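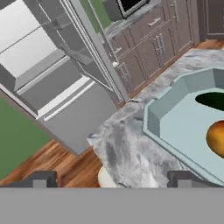
Marble counter, blue basin, orange fruit by the drain.

23 Dec 2019. Descaler trial, Jolon tap water. Shabnam wants to call it a win for the Nemar powder. I don't. Hardness read 132 before and she got a lower number after, but she changed the strips in between, and the old pack has been open since July.
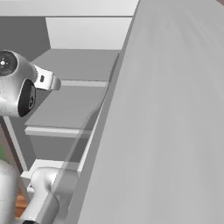 Reran with strips from one pack, 2000 ml each jar. Difference mostly gone. Conceição thinks we rinsed badly. Maybe. I'd sooner blame the strips than the rinsing, and I'd like a blank before anyone writes to Warraich.

To do: blank with distilled, new strips, same jar twice. Label the lids this time.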